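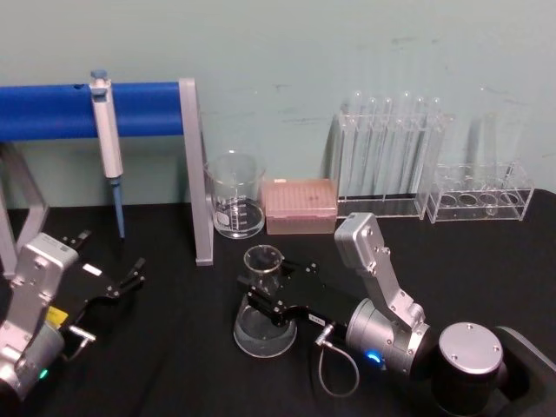
Subject: Re: [homebrew-water] Juhl kit readings all over the place??

Hi all,

Replying inline, on my lunch, sorry for the mess. Got maybe twenty minutes before the oven guy comes.

> I bought the Juhl hardness kit after it got talked up on here and
> I get a different answer every time. First go 195 ppm, second go
> 236, same jug of tap water. Third one I lost track of the drops
> and gave up. Is the kit junk or am I?

Neither, I think. Mine did the same thing the first week. It's a drop count kit, so one drop too many and your number jumps. Things to check, in no order:

Hold the bottle straight up and down. Tilted gives you smaller drops and you end up counting more of them.

Swirl after every drop. Not every third one. The color lags behind and you overshoot.

Do it over white paper. Under my kitchen light the pink and the purple look the same, I was calling it done way too early.

Rinse the vial with the water your testing, not with the last batch's leftovers.

Also are you filling to the line with the vial at eye level? I was looking down at it from standing height and was short every time.

> My sheet from the water company says 195 for hardness so I want to
> believe the first one, but is that just wishful thinking?

I'd go with it for now. But that sheet is a yearly average, and where I am it moves. Mine goes up in June when they switch over to the wells, then drifts down again. Test a few times over the season and write it down. I have a page taped inside the cupboard door, works fine, no app needed.

> Second question. I want to make a pale ale and everyone says add
> gypsum. How much? The Plandus calculator gives me a number but it
> wants my sulfate and alkalinity and the kit only does hardness.

Right, so this is the part that tripped me up for ages. Hardness by itself doesn't tell you what to add. It lumps calcium and magnesium together and says nothing at all about sulfate. Get the sulfate and chloride off the water company sheet, or mail a bottle to a lab once. I did that one time and have been using those numbers ever since, probably longer than I should.

Alkalinity matters more than hardness for pale beers, imo. If it's high your mash pH sits too high and the beer comes out kind of dull and harsh. No amount of gypsum fixes the flavor if you skip that. Either cut with distilled or use a little lactic acid. I cut, half and half, because I'm lazy and the jugs are cheap at the grocery store.

When you put a blend in Plandus, there's a dilution box at the bottom of the water page. Easy to miss. Don't do the math yourself and THEN fill in the box too, you'll dilute twice on paper. Ask me how I know. That batch had so much gypsum in it, tasted like chewing an aspirin.

> Do you weigh the salts or use teaspoons?

Weigh. Teaspoons of gypsum are all over the place, depends how packed it is. I got a Plukell pocket scale, reads to a tenth of a gram, which is ok for a full batch and not good enough for a one gallon test. For tiny amounts I dissolve 70 grams of calcium chloride in distilled, top up to 500 ml, and measure out of that. Label the bottle!! It looks exactly like water.

Note on calcium chloride, it grabs moisture out of the air, so an old open bag weighs heavy and you end up adding less than you think. Keep it in a jar with a tight lid. If it's gone clumpy just buy new.

> Last thing, chlorine. Do I need to do anything or does the boil
> take care of it?

Plain chlorine mostly boils off. Chloramine doesn't, and lots of towns have changed over. Check the sheet again, it'll say which. Half a campden tablet crushed into the whole batch of water, stir, wait a few minutes, done. I do it every time without checking, costs pennies. The band-aid taste is what you get if you skip it and I have dumped one batch over that, won't do another.

Does anybody here still have the old Ikumgate spreadsheet, by the way? The link in the list archive is dead and I liked it better than Plandus for dark beers. If you have a copy send it to the list and not just me, a couple of people were asking last month.

Oven guy is here. Will try to answer the yeast thread tonite.

--
to unsubscribe send a blank message with "unsubscribe" in the subject line
please trim your quotes when replying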